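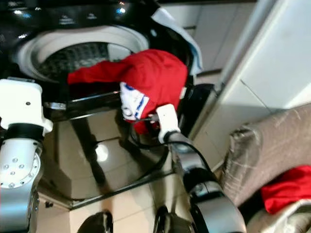 3.2 Household survey and water metering

The survey covered 200 households in two districts, Dirnia and Clerley. The districts were chosen for their different housing stock. Dirnia is mostly older row houses with a single supply pipe, while Clerley was built later and consists of apartment blocks with a riser for each stairwell. Households were drawn from the utility's billing list, and those with a private well were left out.

Each household kept a water diary for 21 days in October. The diary asked for the start time of every laundry load, the program used, and whether the load was full, half full, or smaller. Baths, showers and dishwashing were entered on a separate sheet. Meter readings were taken at the supply pipe every 10 minutes and matched to the diary entries by time.

Laundry loads were the easiest events to match. A top-loading machine (Figure 4) draws water in a few long fills, and these stand out from tap use in the readings. Front-loading machines fill in shorter steps and were harder to separate from toilet flushing, especially in the morning. Where two events overlapped, we split the volume using the method of Győri, with the correction for low pressure described in Section 2.

Figure 4. Top-loading washing machine with the lid raised.

Diaries were less complete in the last week than in the first. Around 5 percent of the laundry loads visible in the meter data had no diary entry, and most of these were started late in the evening. We kept them in the totals but not in the analysis by load size.

Households in Clerley washed more often and with smaller loads. Part of the difference may come from drying space, which is limited in the apartments. The Drallidus model, which estimates laundry demand from household size alone, gave totals that were too low for Clerley and close to the metered values for Dirnia. Adding a term for housing type removed most of this error.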